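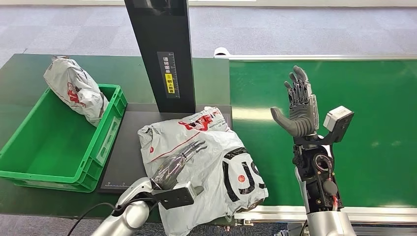 Soft Parcels at the Measuring Station
Project report, Packaging and Logistics, second semester
Heike Stüber
May 2022

1. Background

Stillerstead is a small shop that sends clothing and bed linen to customers by post. In a normal month it sends 3,000 parcels, and in November it is more. Most of them go out in plastic mailing bags, which the staff call "softs". A carton has three edges that everybody can measure with a ruler. A soft has no real edges, and this was the beginning of my project.

The carrier, Damel, charges by weight or by size, whichever gives the higher price. When the size on the label is too small, the carrier measures again and sends a correction to the shop. My supervisor at Stillerstead wished to know why the corrections are nearly always for softs and how the work at the packing table could be changed.

2. The measuring station

The station is a flat black platform with ruler markings printed along the front edge, and a black post with a scale stands behind it. The platform lies on the green work table, and the conveyor belt runs along the right side of the table. Parcels come to the table in green plastic crates. The worker takes one from the crate, lays it on the platform, reads the size and puts it on the belt.

The label on the post is in Chinese. I do not read Chinese, so I followed only the numbers and the scale lines. In the first days I read the height from a standing position, which gave me a value too high, as my eye was above the parcel. After that I bent my knees so that my eye was level with the top of the bag.

3. Method

I measured 909 softs over the length of my placement. Each one was measured two times: first as it came from the crate, and then after I had pressed it flat with both hands and folded the empty end of the bag underneath. I wrote both heights in a notebook and copied them in the evening into a spreadsheet. Parcels with hard items inside, for example shoes in their box, were left out.

Ms. Kaijage, who trained me at the table, also measured a part of the same parcels without seeing my values. We compared them at the end of the shift.

4. What I found

The height is the difficult value. Length and width changed very little between the two measurements, except when the end of the bag was not folded. The height changed nearly every time, and sometimes by 6 centimetres for a thick parcel such as a doona cover. The air inside the bag is the main reason. It collects on one side and makes a bulge, and the worker reads the top of the bulge.

The crate has also an influence. A bag that leaned against the wall of the crate keeps this bent shape for a while on the platform, and one corner stays up. When crates were filled too full, the bags at the bottom came out flatter than the bags on top, although the contents were the same.

Between Ms. Kaijage and me there was a difference mostly in the width. She laid the parcel with the long side along the front markings and I laid it in the other direction. Neither of us was wrong, but on the form the two numbers were exchanged.

5. Changes I tried

The bag is now pressed before it is sealed, not after. We use the Sterilgate bags with small holes for this, so that the remaining air can still go out. The long side always goes along the front edge. The empty end is folded under, and the worker waits a moment before reading the height.

I also asked the packers to lay the softs flat in the crate. This works well in the morning. In the late afternoon, when the courier is near, it is often forgotten.

6. Open points

I could not compare the carrier's corrections before and after, as the invoices arrive after my placement has finished. Stillerstead has kept my spreadsheet and will add these figures. I would also have liked to test very thin bags, where the height is almost nothing and the reading on the post is not very useful. For these parcels a simple slot in a board could be enough, and Ms. Kaijage has already cut one from an old shelf.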